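Equipment Review: Rutley Height-Adjustable Workbench

Prepared by the Workshop Services Section, Fillwood Technical College
19 May 2023

1. Purpose of the review

The College replaced the fixed benches in Workshop 2 at the start of the autumn term. One Rutley bench was bought in September for trial before any larger order was placed. The review sets out the findings of that trial and makes a recommendation to the Estates and Equipment Group.

The bench was compared with the Mabuza fixed bench already in use at the Risthorpe site. Staff and students used both for ordinary bench work, including light assembly, soldering, marking out and hand filing.

2. Delivery and assembly

The Rutley bench arrives in two cartons. The top is heavy and must be lifted by two people. The printed instructions are clear on the frame but poor on the wiring of the lifting columns, where the drawing shows the connectors the wrong way round. The supplier has been told of the error and has sent a corrected sheet.

All fixings were present. The hex key supplied is of low quality and rounded off before the last of the frame bolts was tight. Technicians should use their own.

3. Height range and movement

The top moves between 67 cm and 117 cm from the floor. The lower setting suits seated work and has been welcomed by students who use wheelchairs, for whom the Mabuza bench was never satisfactory. The upper setting is adequate for most standing users, although two taller members of staff would have liked a little more.

Movement is smooth and quiet enough to be used while a class is being taught. The control panel stores two heights. It sits under the front edge and can be knocked by a knee or a stool, and on several occasions the bench began to rise without the user intending it. A lock is provided, but it must be set again each time the bench is switched on.

4. Stability

At its lower settings the bench is as firm as the Mabuza. Above 100 cm some sway is felt from side to side when filing or sawing. A vice may be fitted at the front left corner, but heavy vice work should be carried out with the top lowered. The College does not consider the bench suitable for work with large hammers at any height.

5. Surface and storage

The beech top was supplied with an oil finish. It has marked less than expected, and light scratches were removed with fine paper and a fresh coat of oil. Solder splashes lift off cleanly. The single drawer is shallow and its runners are stiff. It will take small hand tools only, and the Mabuza is better in this respect.

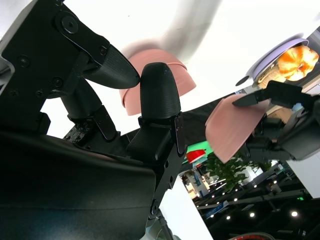
Two-fingered gripper.

6. Cost and support

The supplier offers a guarantee of 60 months on the frame and lifting columns. The control panel is covered for a shorter period of 24 months. One fault was reported during the trial, when a column stopped short of its full height. Advice was given by telephone on the same day and the column was reset without a visit.

7. Recommendation

The Rutley bench is recommended for electronics and assembly areas. The Mabuza should be kept for metalwork. Any order should ask for the control panel to be set back by 50 mm, an option the supplier offers at no charge.

Questions about the review should be sent to Themba Joubert, Workshop Services Section.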